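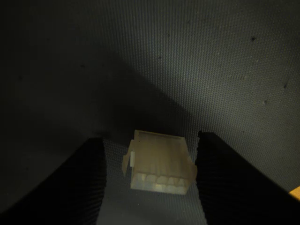
11 Mar 2022 – connector sorting, bench 2

The new housings from Zitdale came in this morning and I am very happy with them! Small multi-pin ones, off-white nylon, for the power side of the Sosten boards. The plastic is a bit see-through if you hold it near the lamp, so after crimping you can get a fair idea of whether a terminal went all the way home without pulling on the wire. The old batch from November was a chalky, solid white and you were just guessing.

Bag says 564. I didn't check. Took 40 out for today and left the rest sealed in the drawer under the crimper.

Things I looked at first: the latch tab. On the November parts the tab was stiff and a few of them snapped the first time we unplugged them, always at the root. So I mated and unmated one of the new ones 200 times while listening to the radio (sore thumb, worth it). It still clicks. A little whitening at the bend, no crack that I can find with the loupe. Fit on the header is snug, maybe slightly tighter than I'd like for the first few goes, then it settles down nicely.

Cavities are clean. I went along the row with the pick on all 40 and found flash in just two, both in the end position, both came away with a fingernail. Those two are in the blue tray – please don't throw them out, I want to see if the next bag has it in the same place.

Crimping: die set B, the same as before. First three wires were bad, my fault, I had the stop set for the Dehghan terminals and the insulation wings were biting bare copper. Moved the stop back and everything after that was good. Really good, even. I cut one open lengthwise and the strands were packed so tight it looked like one piece of metal.

Made up 8 full harnesses before lunch. Pull test on one wire from each, no slips. Continuity fine on all of them once I swapped the meter lead that has been flaky for weeks (it is now in the bin, new ones are on the hook).

A note on which way round: latch tab toward you, cavities facing down, red goes in on the left. I wrote it on tape and stuck it to the lamp arm. I got one backwards anyway and had to dig the terminal out with the extractor, but the housing survived that too, with hardly a mark.

To do:
- label the drawer, it still says Plandton on the front
- order more terminals, the reel is getting thin
- try the thicker wire in one of these, I think it will go
- ask Zitdale if they do the same housing in black

Harnesses are coiled and bagged on the shelf over the sink end. Going to start on the second lot Monday.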